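Visit Report: Open Day at the Famden Charity Shop and Donation Center

The Famden branch of the Texier Animal Welfare Trust held its fall open day on Monday, October 20, 2025. Members of the Alludham branch attended at the invitation of the Famden management team, with a view to opening a second shop in Alludham next year. The following report is provided for the information of branch members and supporters.

The shop occupies a corner unit on Murker Street, a short walk from the bus station. Visitors were received at the side entrance and given a short welcome before being divided into groups of eight. Each group was shown the sales floor, the sorting room and the upstairs office, in that order.

The sales floor is arranged by type of goods, with clothing along the longer wall and books at the rear. Prices are set by the shop itself and reviewed every four weeks. Items that have not sold by the second review are passed to another branch or sent for recycling. The Famden team reported that this rule, introduced last year, has kept the rails from becoming overcrowded and has made it easier to accept donations throughout the week.
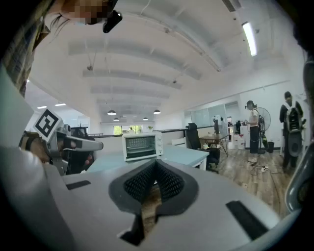
Donations are accepted at the side entrance only, between 10 a.m. and 3 p.m. The shop receives more than 100 bags in an ordinary week, and the figure rises to 180 in the weeks after the holidays. Every bag is opened on the day it arrives. Bedding and towels that cannot be sold are set aside for the shelter, where they are always in demand. The branch asks that donors do not leave bags on the sidewalk overnight – a request that is now printed on the front door and on the back of each receipt.

Staffing was discussed at some length. The shop is open six days a week and operates with one paid manager, one assistant manager and a group of unpaid helpers who work half-day shifts. New helpers spend their first four shifts alongside an experienced colleague and are then free to choose between the register and the sorting room. Most live within walking distance. The management team considers this a considerable advantage in winter, when shifts must sometimes be covered at short notice.

The upstairs office deals with adoption inquiries as well as shop business. Inquiries made at the register are written on a card and passed upstairs the same day, and a reply is given within two working days. Alludham members felt that a similar card system could be adopted at our own information table before any shop is opened.

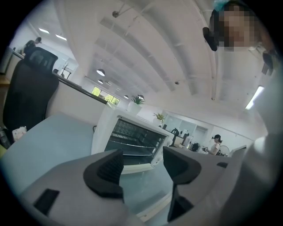 One Alludham member asked whether the shop drew income away from the summer fair, and said that our own supporters might not have enough to give to both. The Famden team replied that fair income had held steady since the shop opened, although fewer books were now donated to the fair.

Rent remains the largest single cost. The Famden lease includes a break clause, and members were advised to seek the same in any agreement made in Alludham. Two possible units have been identified there, one of which has no rear access and would be difficult to use for donations.

The visit closed with coffee and a general discussion. The Alludham branch thanks the Famden team for its time and for the copies of its training notes, which are available to members on request. A proposal on the Alludham shop will be presented at the November branch meeting, and written comments should reach the branch office one week beforehand.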